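Gripper fault halts work at Stultamo training hall
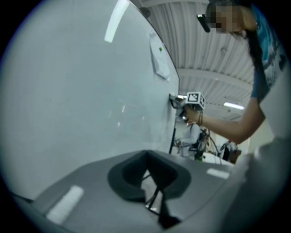
A hand-held gripper in use at the edge of a large white panel at the Stultamo hall. Photo: Matlala Weekly

28 December 2020

Work with hand-held grippers has been stopped at the Stultamo hall in Matlala after the fingers of one tool failed to open and pinched an operator's hand. The operator was treated on site for bruising and went home the same afternoon.

Luvavton, the company that runs the hall, said the tool was one of eight in regular use there. All eight have been taken out of service while the cause is looked into.

The grippers are held and worked by people, who carry out everyday jobs such as picking things up, wiping surfaces and moving paper. A camera on the tool records each job, and the recordings are later used to teach robot arms to do the same work.

According to a short incident report seen by this paper, the operator was working at a board when the trigger went slack and the fingers stayed shut. She reached over with her free hand to pull them apart. The fingers then released and closed again, catching two of her fingers between the metal tips.

"The tool should go open when it loses the trigger, and it went the other way," said Siyabonga Shezi, site manager for Luvavton. "We don't want anyone holding one until we know why."

Shezi said a return spring inside the housing is the first thing being checked. The spring is supposed to push the fingers apart as soon as the trigger is let go. On the tool involved, it was found out of its seat – whether it slipped before the fault or during it is not yet clear.

The tools are supplied by Eltosov, which asked for the damaged one to be sent back unopened. By then the hall's own technician, Tumelo Buthelezi, had already removed the cover to look at the spring. Eltosov said in a written statement that this would make its inspection slower but would not prevent it.

It is not the first complaint about the model. Buthelezi said operators reported sticking triggers in May, and that three tools were cleaned and put back into use. No one was hurt on that occasion, and the matter was not passed on to the supplier.

"It was logged as dirt in the trigger," he said. "Looking at the log now, I would have sent them off."

Operators at the hall had also raised the length of their shifts. Bheki Baloyi, who speaks for the operators, said people were asked to repeat the same task many times over, often with the arm stretched out, and that tired hands were more likely to go where they should not.

"You get used to the thing jamming and you free it with your other hand," Baloyi said. "Everyone has done it. There was no rule saying don't."

There is one now. A notice sent to operators last week tells them to put a jammed tool down on a table, step back and call a technician. Luvavton is also considering a cut-off switch on the handle, though Shezi said this would depend on what Eltosov finds.

The stoppage has put the hall behind on its current order, which calls for 1000 recordings of work on boards and other upright surfaces. Operators are being paid their normal hours and have been moved to checking and labeling recordings already made. The hall's fixed robot arms are not affected.

Eltosov expects to report back within 2 weeks. Luvavton said the grippers would be returned to use one at a time, each after a test of the spring and trigger.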